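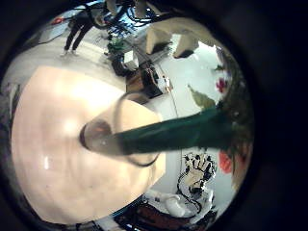

Gindard Floral Display Group
Minutes of the meeting held January 15, 2021

Present: Aranka Szénási (chair), Alžběta Charvát, Nuanchan Inthanon, Kálmán Takács (minutes).
Apologies: Dezső Fülöp.

1. Minutes of the previous meeting
Approved with one correction. The vase order was placed with Sárközi, not Alum.

2. Vases
Clear glass stays the standard for single stems. A. Charvát reported that the narrow pattern tips when the stem is long and the bloom is heavy. Agreed to cut stems for that pattern to 22 cm. Vases to be lifted by the body and not by the rim. Chipped pieces go back to the store shelf with a tag.

3. Stems
Red flowers with green foliage remain the stock choice for the work table through April. N. Inthanon asked whether lower leaves should be stripped. Agreed: strip anything that would sit inside the neck, leave the rest. Stock stands at 211 stems, of which eight have bent necks and will be used for practice only.

4. Work table and surroundings
The small leafy plant and the wooden box are to have fixed places, marked with tape. Cables near the table were discussed. They are to be tied up above working height before the next session. Action: K. Takács.

5. Large pale surfaces
Discussion of cleaning. Cream and white finishes show marks sooner than the wood. Proposal to wipe with a damp cloth after each session and to keep water away from any opening or fitting.
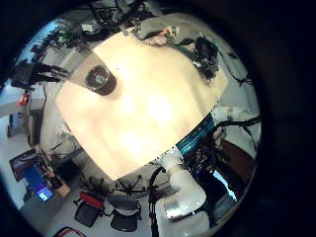
Alžběta Charvát objected that a damp cloth leaves streaks on pale finishes and asked for a dry one to follow each time. Accepted. Flitness cloths to be tried for three sessions, then reviewed.

6. Any other business
The box label is out of date. N. Inthanon to reprint it. D. Fülöp's note on storage temperature was held over until he can attend.

Next meeting: date to be circulated by the chair.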